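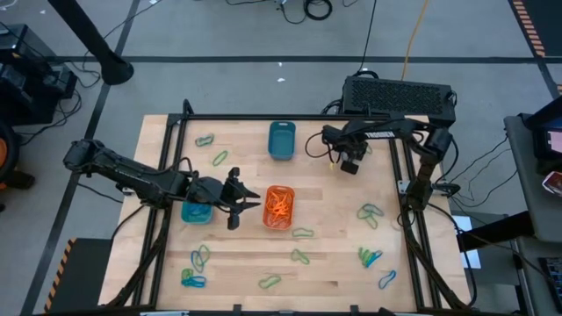 How often should you go over the cables on a two-arm sorting table?
Every morning before power goes on, plus a proper look with the arms powered down every 200 cycles.

6 min read

I look after the rubber band cell at Dreltix, and this is my routine for keeping it happy. Njoroge Owino set the thing up and I inherited it along with his notebook (thank you, Njoroge, your handwriting is terrible).

Start with the power off. Support each arm with your hand first, because they will sag! Then bend every joint slowly through its travel and watch the cable at that joint. You want a lazy loop, with enough slack for the full bend and none left over to snag the frame. Re-tie anything that pulls tight.

Next, the frame bolts. I go around the rails with a hex key and snug up each base bracket, then put a stripe of paint marker across the bolt head so I can spot one that has moved.

Now the fingers. Rubber bands leave a powdery film on everything, and a filmy finger drops bands. Wipe the pads with a barely damp cloth and let them dry completely. I swapped our last pair at 3,184 picks, well before the 4,000 Njoroge has written down, and I'd do it again.

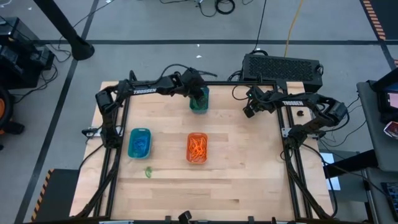
Where should the bins sit when you test the grippers?
Put each one back on its taught position, then jog the fingers down slowly over the rim and check for clearance on both sides.

If a finger touches the rim, don't start bending things. Re-home the arm, try again, and only then re-teach the point. I save the old file first with the date in the name (I learned that one the hard way, over a long afternoon in September).

Finish with a slow run, one color at a time, hand near the stop button. Seventeen clean picks in a row and I turn the speed back up.

17 comments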